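Support > Furniture > Junel Office Range > Set-up Guide > Section 4

Print this page | E-mail this page

Section 4: Placing and Setting Up the Junel Table in a Shared Office

Revised October 2025

This section covers putting the table in position, leveling it, fitting the side panel, and arranging the chairs and cables nearby. It assumes the legs are already bolted to the top as described in Section 3. If the table arrived assembled, check the leg bolts with the supplied hex key before going on.

4.1 Before you start

You will need:

- The hex key from the Junel parts bag
- A spirit level
- A tape measure
- A soft blanket or moving pad
- Felt pads (one set is in the parts bag)
- Cable ties, hook-and-loop type

Two people are needed to lift the table. Do not drag it, even a short distance. The feet are hard plastic and will mark a wood floor before the felt pads are on.

Take everything off the floor where the table will stand and sweep the area. Grit under a felt pad scratches as badly as a bare foot.

CAUTION: Lift by the frame under the top, never by the edge of the top itself. Lifting by the edge can pull the threaded inserts loose.

4.2 Choosing a position

1. Measure the floor area. The Junel top is 135 cm long. Allow at least the same distance again behind the table if chairs will be used on that side and people need to walk past them.

2. Keep the table clear of radiators and heating vents. The top is solid wood and will move a little with the seasons. Constant warm air on one side can cause it to cup.

3. Check where the sun falls. A top in direct sun darkens unevenly, and anything left in one spot will leave a pale patch. Move desk items now and then during the first months.

4. If the table will be next to a standing table, leave a gap of 29 cm between the two. Standing tables rock slightly when raised, and the edges should not touch.

5. Make sure the table does not block a door, a fire extinguisher or a marked walkway. Your building may have its own rules on this. Ask before you build, as the panel is awkward to take off again.

4.3 Fitting the felt pads and leveling

1. Lay the blanket on the floor and turn the table onto its long side. One person should hold the frame the whole time.

2. Wipe each foot with a dry cloth. Peel the backing from a felt pad and press it on firmly. Hold for a slow count of ten.

3. Turn the table back onto its feet and carry it to its position.

4. Place the spirit level on the top, first along the length and then across. Turn the adjusters by hand, clockwise to raise a corner. Raise the low corner instead of lowering the high one where you can.

5. Press down on each corner in turn. If the table rocks, go back to step 4.

Note: On older floors the table may settle over the first few days. Check the level again after a week.

4.4 Fitting the side panel

The side panel (part 489, sold separately) stands at one end of the table and screens it from the next desk. It can go at the left or the right. It is not a load-bearing part – do not lean on it, hang bags from it, or use it to pull the table along.

1. Decide which end the panel will go on. Put it on the side away from the main walkway, where it is less likely to be bumped.

2. Stand the panel against the end of the table with the bracket slots facing the frame.

3. Start both bracket screws by hand. Do not tighten either one yet.

4. Check that the panel is upright with the spirit level, then tighten the screws a half turn at a time, going from one to the other.

5. Wipe off any finger marks with a damp cloth. Do not use glass cleaner on the panel.

If you already have a Dunmore partition in place, the table can simply be pushed up beside it. Leave the brackets in the bag and keep them for later.

4.5 Chairs and cables

1. Bring in the chairs last. Chairs with a tall back should go at the far end or along the back of the table, where they do not stand in the way of people coming in.

2. Set the seat height so that the armrests, if there are any, pass under the top. Armrests that strike the edge will dent it, and dents of this kind are not covered by the warranty.

3. Gather the cables from any neighboring table and tie them every hand's width. Run them down a leg and along the wall where possible. Cables left trailing across the floor are the most common cause of falls in shared offices, and chair casters will crush them over time.

4. Keep the top itself mostly free. A small plant and a box for odds and ends are fine. Stand potted plants on a saucer and wipe up spilled water at once, as it will raise the grain within a few hours.
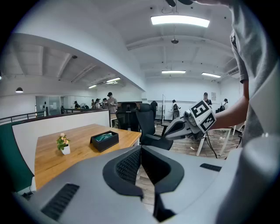 5. Walk around the table once. Pull each chair out and push it back in, and confirm that nothing catches.

4.6 Care of the top

Dust weekly with a dry cloth. For sticky marks use a cloth wrung out in warm water with a drop of dish soap, then dry the surface right away. Oil the top every April, and a second time in the fall if the office air is dry. Flernunen wood oil is suitable. Apply a thin coat along the grain, wait 2 hours, and wipe off whatever has not soaked in.

CAUTION: Rags soaked in oil can catch fire by themselves. Lay them flat outdoors to dry before throwing them away.

Do not use furniture polish that contains silicone. It leaves a film that oil cannot get through, and the top will have to be sanded.

4.7 Missing or damaged parts

Check the contents of the parts bag against the list in Section 1. For replacements, write to Joyce Masanja at the Jundden parts desk and give the part number and the color. Questions about fitting the panel to other makes of table go to Ignacio Bravo at the same address. Keep the carton until the table is level and the panel is on – returns are accepted only in the original packing.

Continue to Section 5: Adding a Drawer Unit

Print this page | E-mail this page

2 comments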